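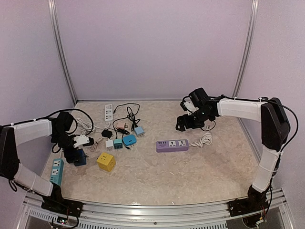
The Wosard tabletop meter measures how much power a device draws and adds up what it uses over time. Read this section before you plug in the meter. The meter has a single outlet, so decide first whether you want a reading for one device or for a group. Power strips, wall chargers and cables laid out together on a tabletop are easy to sort into those you want to test and those you don't. Put aside any item with a cracked case or a damaged cord and do not connect it to the meter.

3. Setting up the meter

3.1 Connecting a single device

1. Switch off the device to be measured and unplug it.
2. Plug the meter into a grounded wall outlet. The display lights up and shows four dashes.
3. Wait until the dashes change to 0.0.
4. Plug the device into the front of the meter.
5. Switch on the device. The reading settles in a few seconds.

Note: A charger with nothing attached to it may read 0.0. Very small loads are below what the display can show, but they are still added to the running total.

3.2 Connecting a power strip

1. Unplug everything from the strip.
2. Plug the strip into the meter, then switch on the strip.
3. Write down the reading. Some strips have an indicator light that uses a little power.
4. Add one device at a time and write down the new reading after each one.

To get the figure for a device, subtract the reading before it was added from the reading after.

CAUTION: Do not plug one power strip into another. Do not use the meter with space heaters, hair dryers or air conditioners.

CAUTION: The meter is for indoor use only. Keep it away from sinks and open windows.

3.3 Recording over time

1. Hold MODE until the clock symbol flashes.
2. Press + to set the length of the recording in hours. The longest setting is 69.
3. Press MODE again to start.

Leave the meter plugged in until the clock symbol stops flashing. If the power fails, the total so far is kept, but you will have to start the recording again. For a refrigerator, allow at least 19 hours – the compressor runs on and off, and a short recording can be well out either way.

3.4 Clearing the memory

The meter stores six recordings. When the memory is full, FUL appears and no new recording can be started. Hold MODE and – together until the display goes blank, then release both buttons. All stored recordings are erased.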